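ok thread on oiling a wood table bc three people asked me after the last post

1/ I waited way too long. table had been dry since March, pale rings everywhere, the works. don't be me

2/ sand first. 200 grit, with the grain, by hand. I tried the power sander on the underside once and it left swirls I can still feel

3/ wipe the dust off. then wipe it again. tack cloth if you have one, old tshirt if you dont

4/ oil. thin coat. THIN. whatever you think is thin, go thinner. let it sit 30 min then buff off every bit that's still shiny

5/ sticky spots next morning = you left too much on. more oil on a rag, rub hard, wipe, done. no need to start over

6/ rags!! lay them flat outside to dry. never balled up in the trash, oily rags can catch fire on their own. please dont skip this one

7/ second coat next day. third if the wood is thirsty, mine was

8/ Wing-sze Lam asked about wax on top. I do it on shelves, not on anything we eat at. hot mugs leave marks in it and then your back to sanding

9/ cost me 27 bucks for the can and theres tons left. going to do teh bench next
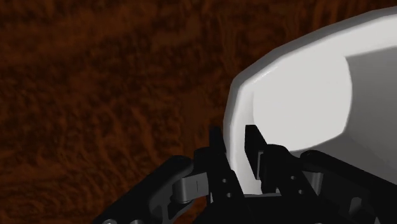 dark reddish brown, wavy grain, big white bowl. my kind of wood color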